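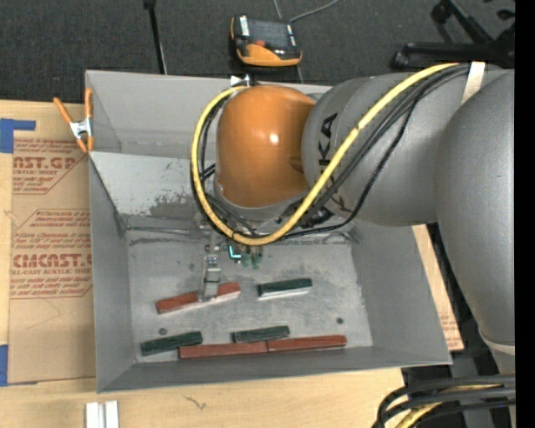 Photo : Natnael Gashaw, atelier Cherkaoui

Rapport de projet — Bacs de tri en tôle pour petites pièces
Groupe 2 : Pacita Macaraeg, Natnael Gashaw, Bevan Kereama
Encadrante : Heather Rutherford

1. Contexte

L'atelier Cherkaoui range ses blocs de calage dans des caisses en plastique qui se fendent au bout d'un semestre. On nous a demandé d'étudier un bac métallique ouvert, facile à vider et à nettoyer. Le travail a commencé en avril, dans la salle 201.

2. Forme retenue

Le bac est à peu près rectangulaire, avec des parois inclinées vers l'extérieur. La paroi arrière est haute, la paroi avant étroite. Le fond est plat, en métal gris plus clair que les côtés. Nous avions d'abord dessiné un fond en V, abandonné parce que les blocs s'y coinçaient les uns contre les autres.

3. Essais

Nous avons utilisé des blocs rectangulaires rouges et vert foncé, posés directement sur le métal. Les deux couleurs se distinguent bien du gris. Chaque essai consistait à verser les blocs, à les reprendre un par un, puis à noter ceux qui s'arrêtaient contre une paroi. Nous avons fait 19 essais.

4. État de surface

Le fond présente des rayures, des traces et des zones ternes. Le panneau incliné de l'arrière porte une large marque d'abrasion gris foncé. Nous n'avons pas mesuré la profondeur des rayures, faute de rugosimètre disponible — point à reprendre.

5. Suite

Declan Cartwright propose un tapis mince au fond du bac. Le devis de Trimbridge pour la tôle pliée n'est pas encore arrivé.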